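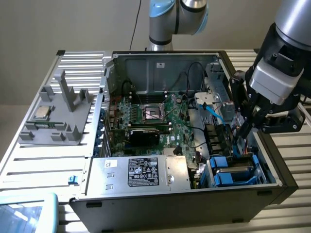

My desktop forgets the date and time whenever it's unplugged. Is it worth fixing, or should I just replace the whole thing?

Posted by drollport_dave, 10/16/24

I moved to a smaller flat in April and now the PC shares a socket with the kettle. The kettle always wins. Every time I plug the computer back in it thinks it's years ago, complains about the clock, and makes me press F1 before it will do anything. Then half the websites refuse to load because their certificates are apparently from the future. The man at Soldale Computers looked at it for as long as it takes to sneeze and quoted me for a new machine. It does email and a spreadsheet. I don't need a new machine, I don't think.

Patricio Insaurralde

Fix it. The small coin battery on the motherboard is flat, and on nearly every desktop it's a CR2032, which you can get at a supermarket. Check the number stamped on the old one before you buy.

Shut down, pull the mains lead out, then hold the power button in for a few seconds. Touch some bare metal on the case. There's normally a little clip at the side of the battery holder: push it back and the cell pops up, sometimes across the room. New one goes in with the writing facing you. Don't lever at it with a screwdriver unless you want to be shopping at Soldale after all.

When you start it up it will moan once more. Go into the setup screen, put the date and time right, check the boot drive is still first in the list, save and exit. If you'd changed anything else in there over the years, it may have gone back to default.

Mine lasted more than 3 years on a cheap one, and I leave it unplugged a lot.

bridano_beryl

Mine did this and it was the battery. Have you thought about a second socket for the kettle?

ocampo2884

Just set the clock by hand every morning, I did it for ages. It's quite meditative. Or spend 200 quid on a refurbished one and let that one's battery go flat instead. Also make sure your time zone is right in Windows, mine was on Lisbon and I was blaming the hardware.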